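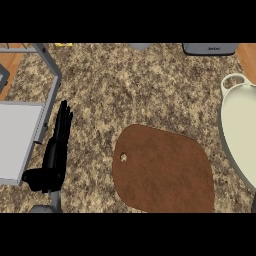 Speaker notes – "Collecting kitchen examples in simulation" – 30 minute slot, leave 7 for questions

OPENING
Good morning, thanks for getting up for the early session. I'm Stela Sandu, I work on the data side at Nelton with Kelechi Ogbonna, who built most of the tools I'm about to brag about. If you ask something hard, I'll point at him.
Quick show of hands: who has collected demonstrations by hand? Who would do it again tomorrow? (Wait. Somebody always laughs.)

WHY KITCHENS
I love kitchens for this. Everything in a kitchen has a shape that wants a different grip. On the opening slide you've got a cutting board lying flat on the granite, and a serving dish with a big open handle. Two completely different grasping problems on one counter!
The board is the mean one. It's flat, it sits tight to the surface, and there's very little for fingers to get under. Our operators tend to drag it to the counter's edge first, and the policy picks that habit up from them, which made me happy for a whole week.
Point at the hand on the left, next to the rack. Fingers bunched, pointing up the counter. Say that we keep the approach to an object as part of the example, all of it, including the slow bits.

HOW WE COLLECT
An operator wears a headset and drives the simulated arm and hand. We call the recorder Cimell. One take is capped at 60 seconds. Most good takes are a lot shorter.
Between takes the layout gets shuffled by Brollik, our scene generator. It moves the objects, changes the counter material, swaps one board for another. Mention the granite – busy stone patterns gave our first vision model real trouble, and we kept them in on purpose.
(If time is short, skip the shuffle demo and go straight to the numbers.)

NUMBERS
253 takes kept for the board task in the May batch. Pause here, people write this one down.
That's small. I want to say clearly that it's small, and that it was enough to get a policy that does something you'd recognize as the task. It's still clumsy near the rack. I'll show the clumsy ones too, they're my favorites.

WHAT WE THROW OUT
Takes where the hand passes through something. Physics glitches happen, and a learner will find them and use them, gleefully.
Takes where the operator stopped to think for a long time. Kelechi and I disagree about this one! He'd keep them and trim the pause. I'd toss them. Let him make his case for a minute, he's earned it.
We don't throw out a fumble that gets fixed. A regrasp is gold. If the learner only ever sees perfect grabs, it has no idea what to do after a bad one.

LABELS
Each take gets one plain sentence, typed by the operator right afterward. "Move the board next to the dish." We tried having a second person write them later and the sentences got vague.
Tell the Sadeghi story: that's our label checker, and in its first run it flagged every sentence with the word "board" as a spelling mistake. Bug was one line. Took us most of an afternoon to find.

SIM VERSUS REAL
Somebody will ask. Short answer: we haven't moved this batch to a real arm yet. What I can talk about is how quickly we can try an idea. New dish shape in the morning, takes by lunch, a trained policy to look at the next day. I find that really exciting and I don't mind if it shows.
Don't promise dates for the hardware tests. Kelechi will kick me.

CLOSE
Put the layout files link up and leave it up. Invite people to bring their worst object to the demo table after the break, and we'll try to model it.
Questions. Repeat each one into the mic – I forgot last time.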